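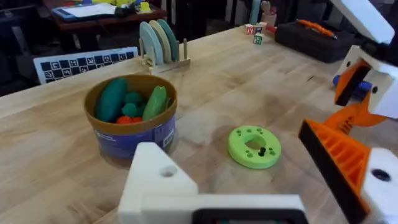 Toy vegetables in a round container, with plates in a wooden dish rack behind, on the play-kitchen table at Rundidwood.

Rundidwood toy library resets its play-kitchen table for February

The toy library at Rundidwood has changed the layout of its play-kitchen table and revised the way small loose pieces are stored and lent. The new arrangement applies from February and covers all pretend-food sets, toy crockery and letter blocks in the collection.

Under the previous system, pretend food was kept in a single deep tub beneath the shelving. Pieces from different sets were mixed, and borrowers were handed a drawstring bag filled at the counter. The library's stock sheet for the past year recorded 13 sets returned with at least one piece belonging to another set. Sorting was done by hand after closing.

Food pieces are now divided by type and held in small round containers, each assigned to one set. Vegetables, fruit and bakery items are no longer combined. A container goes out and comes back as a unit, and the contents are checked against a card held at the desk. The card gives the set number, the colour of each piece and the date of last cleaning.

The vegetable set on the table includes two cucumbers in different greens, along with smaller dark green pieces and one in orange-red. The two cucumbers are catalogued separately, as the darker and the lighter green have been confused in past returns.

Toy plates are stored upright in a wooden rack with dowels. The plates on display are pale blue-grey, cream and teal. Upright storage replaces stacking, which the library says had led to surface scuffing on painted and coated pieces. The rack is to remain on the table during sessions, towards the far side, and is not available for loan. Plates may be borrowed with any food set on request.

Letter blocks have been moved from the floor mat to the same table. They will be kept to one side, clear of the food containers. The library has retained its existing rule that blocks are lent only as a full alphabet and are not split between households.

The table has a light wooden top. It was supplied by Jillberg, a joinery workshop in Phelan, and replaces a laminated trestle that had lifted along one side. The top is finished with a water-based clear coat and is to be wiped with a damp cloth and mild detergent. Bleach-based sprays are not to be used on the surface or on the dish rack.

Cleaning intervals have also been altered. Plastic food pieces will be washed after every loan in warm water and air-dried on a mesh tray before going back into their container. Wooden items will be wiped and left to dry flat. Fabric items are outside the new schedule and will continue to be laundered at the end of each term.

The cost of the change was met from a 2000 dollar equipment allowance. Most of this went to the table, with the balance spent on containers, labels and replacement pieces. No increase in membership fees is planned, and the standard loan period remains three weeks. The replacement charge for a lost food piece is unchanged at 80 cents. Lost plates are charged at cost.

Households holding sets borrowed under the old system are asked to return them in the original drawstring bags. Staff will sort the contents and issue the new container at the next loan. Borrowers who find stray pieces at home may leave them in the return box at the front entrance without filling in a form.

Pieces smaller than the library's test cylinder have been withdrawn from the general shelves and are available only to members with children aged three and over. The restriction applies to loans and to table play during sessions.

The Skustlow branch will adopt the same storage method once its shelving has been refitted. Until then, food sets borrowed at Skustlow must be returned there, and cannot be accepted at Rundidwood. Puzzles, ride-on toys and board games can still be returned to either branch.

Play sessions at Rundidwood begin at 10 am. The loans desk opens at the same time and closes at noon. Copies of the revised piece list are available at the desk.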